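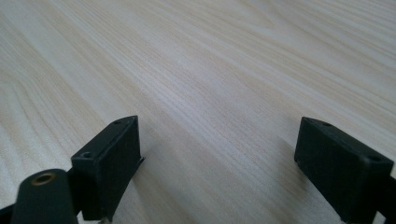
Getting water rings out of a pale wooden table

Posted in Home and Garden, 5 June 2023

Lukumay

Hello all, I hope somebody can set my mind at rest. We bought a second-hand kitchen table in May, a lovely pale thing with a fine grain and those wavy, flame-like streaks in places, and I have been fussing over it ever since. Last week we had family over and I now have 2 white rings at my end, both from mugs of tea, plus a faint greyish mark where a plant pot sat overnight.

I don't know what the finish is. The seller said she had "oiled it now and then" but couldn't remember what with. I have tried a damp cloth and a bit of washing-up liquid, which did nothing at all. My mother swears by mayonnaise, my neighbour says an iron and a tea towel, and I am frightened of both! Is there a gentle way of doing this, or do I have to sand the whole top?

Fidano

Please don't sand the whole top yet. White rings are usually the good sort to have, as the damp has only got into the finish and hasn't reached the wood underneath. Dark marks are the stubborn ones.

First find out what you've got. Put a drop of water on the underside (or somewhere you'll never see) and leave it for a few minutes. If it soaks in and darkens the wood, you most likely have oil, and a tired coat of it at that. If it sits there in a bead, it could be varnish, or oil that is still doing its job.

For the white rings I'd begin with a hairdryer on low, kept moving, a hand's width or so away. Be patient with it – put the radio on. I did a whole sideboard this way one wet afternoon and was quite sorry when I'd finished. If the rings are still there and it is an oiled top, rub along the grain with 300 grit paper, very lightly, then wipe away the dust and put on a thin coat of oil. Take the rubbing out a bit wider than the ring so you don't swap a round mark for a round pale patch. On varnish I'd leave the paper in the drawer and ask again.

I use Dotovura table oil, 2 thin coats, with a night in between. Wipe off everything that hasn't soaked in after 4 minutes or it goes tacky. And do lay the oily rags out flat outdoors to dry, as they can catch fire by themselves if they're left in a heap.

Ekeck

mayonnaise worked on mine but the kitchen smelt like a sandwich for days. never tried the iron. get some coasters

Lukumay

Thank you both so much. The drop soaked straight in, so oil it is. Hairdryer tonight, and I'll report back about the plant pot mark.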